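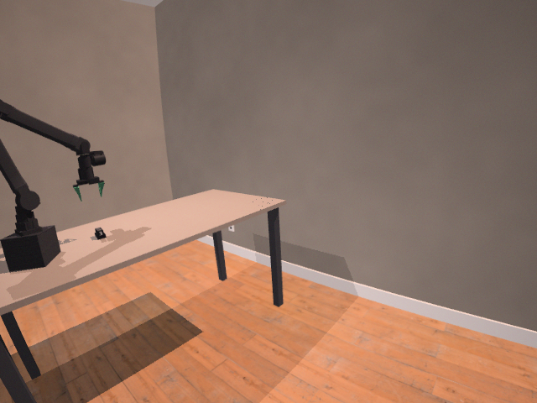
Sim of the bench with the arm up short of the block, green fingers open

Grerilum arm build, sim before hardware
Posted in: Home and Shared Shop Builds

setelitz_shop wrote:
Friday, January 31, 2025

Still waiting on two gearboxes so I spent the week on the sim side. The render is at the top of the thread. Arm is the Grerilum plan set, black links, parallel gripper with the green fingers. Table in the sim is the same length as the bench I have in the spare room, and the arm base sits at the left end like it will for real.

The job is simple. Pick up a small black block, put it down at the other end of the table. I want that working in sim first and then I'll move the same code over.

Where I'm stuck is the descent. From the hover pose it goes down and then the left finger touches the block before the gripper is centered. Happens in maybe one run out of four. I tried slowing it down and it still does it. Control loop is at 500 Hz. Any ideas?

flatwasher wrote:
Slowing down won't help if the target is wrong. Check where your tool point is defined. On the Grerilum files the tool point is at the mounting plate and you have to add the finger length yourself. If your wrist is tilted even a little, that offset swings the tips sideways.

Also what are you using for block position? Reading it straight out of the sim or from a camera?

setelitz_shop wrote:
Straight out of the sim for now. Block position gets randomized at the start of each run inside a square near the base. I did add a finger length, but I measured it off the drawing and not off the model. Will check tonight.

mudroom_cnc wrote:
I'm going to be the one who says it. You're spending a lot of time on a simulator for a pick and place. When I built my Jarlow arm I had it moving blocks on the real bench the first weekend, with taught points and no sim at all. You learn more from one real crash than a week of rendering.

flatwasher wrote:
He doesn't have gearboxes. What is he supposed to crash?

mudroom_cnc wrote:
Fair. But my point stands for when they show up. Contact in the sim is not contact on the bench. Friction on the fingers is a guess. Anything you tune in there for grip force you will throw out.

ondrejka_left wrote:
I half agree with mudroom. Don't tune grip force in sim. But reach and clearance you can trust, and that's worth having before you bolt the base down. I mounted mine too close to the end of the bench and the elbow hit a shelf bracket on the wall. Had to fill four holes in a maple top and start over.

Setelitz, does your sim have the walls as collision objects or are they only there to look at? Same for the table.

setelitz_shop wrote:
Table is a collision object. Walls are visual only. I hadn't thought about the walls. The real room has the bench in a corner too so I should turn them on.

ondrejka_left wrote:
Turn them on. It costs you almost nothing. And pad them an inch or so, because your walls are not where you think they are. Mine were out of square by a lot.

setelitz_shop wrote:
Checked the tool point. Flatwasher was right. I was off by 3 mm on the length, and the wrist had a small tilt in the hover pose that I had left over from an older test. Fixed both. Ran it overnight, 844 runs, and the finger touched early in two of them. Both of those had the block rotated close to 45 degrees.

flatwasher wrote:
That last part is your gripper angle. Are you turning the wrist to match the block or always coming down square to the table?

setelitz_shop wrote:
Always square. I figured the opening was wide enough.

flatwasher wrote:
It's wide enough until you're on the diagonal. Read the block rotation, wrap it to the nearest 90, turn the last joint before you go down. Ten lines of code.

mudroom_cnc wrote:
Or buy a wider gripper. Or use a round block.

pegboard_annie wrote:
Question from somebody behind you on the same plans. What did you print the fingers in? I did mine in PLA and the pointed ends flex when they close on anything hard.

setelitz_shop wrote:
Mine aren't printed yet, just the green color in the model. I was going to use PETG. If the tips flex I might thicken them on the back side, where it won't change the gap.

ondrejka_left wrote:
PETG flexes more than PLA if anything. Thicken them. I did that and glued a strip of bike inner tube to the inside faces. Over 3000 picks on that set now and I've replaced the rubber once.

mudroom_cnc wrote:
See, that's a real number from a real bench.

setelitz_shop wrote:
Gearboxes should be here in March. Walls are on in the sim now with the padding, and the arm does clip the one behind it on the way back to home, so the home pose has to change. Working on the wrist rotation next. I'll put the code up when it's cleaned up a bit.

pegboard_annie wrote:
Please do. Following.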